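Handling Practice, Section 6: clearance at the jaws

plomlow_desk
Section 6 now requires open jaws on approach to any cup.
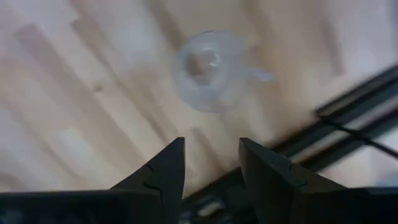
grevar_ops
Clearance should be judged against the whole item. A cup with a side handle needs its handle included.

Condico
We disagree. Rule 2 already covers this.
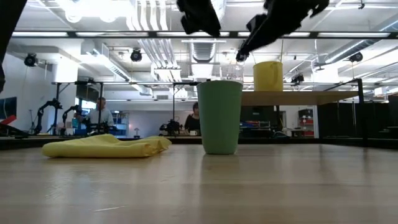
Green cup and yellow cloth on the table.

plomlow_desk
Rule 2 does not address lifted items.

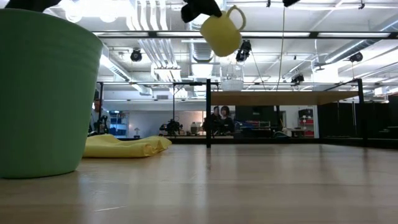
Yellow mug held at a tilt.

Condico
Noted. Objection maintained.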